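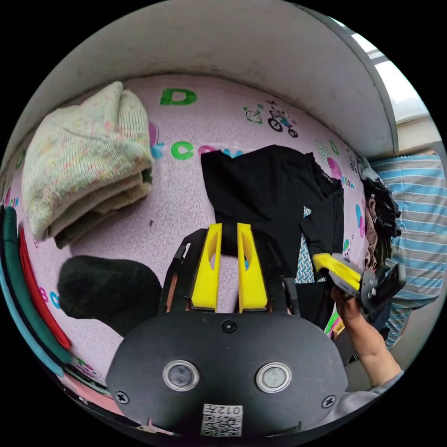

How do you fold black T-shirts so they stay flat?

Durkus
I do all my folding on the bed, and the black T-shirts never come out right. The sleeves bunch up and by the time I put them on the shelf the collar is crooked. The shelf is 28 cm deep. Is there a method that works on a soft surface?

Ute Ruppert
Lay the shirt out flat first and smooth it from the collar down. Do the sleeves before anything else. Then fold each side in toward the middle, and bring the bottom up in two folds. Mine end up 6 cm shorter than your shelf. A mattress is fine if you pull the sheet tight.
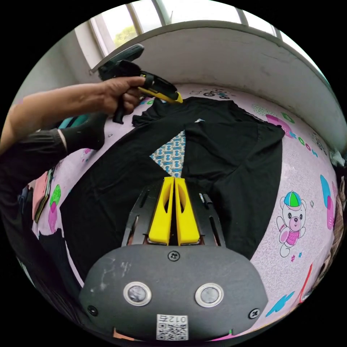

Black T-shirt spread out on the pink sheet, before the sides are folded in.

If the collar still goes crooked, hold it with one hand while you fold the first side.

Chu
I just roll mine. 40 shirts in two drawers, no problems.

Homow
Same as Ute but I put a big book in the middle and fold around it. Take the book out before the last fold.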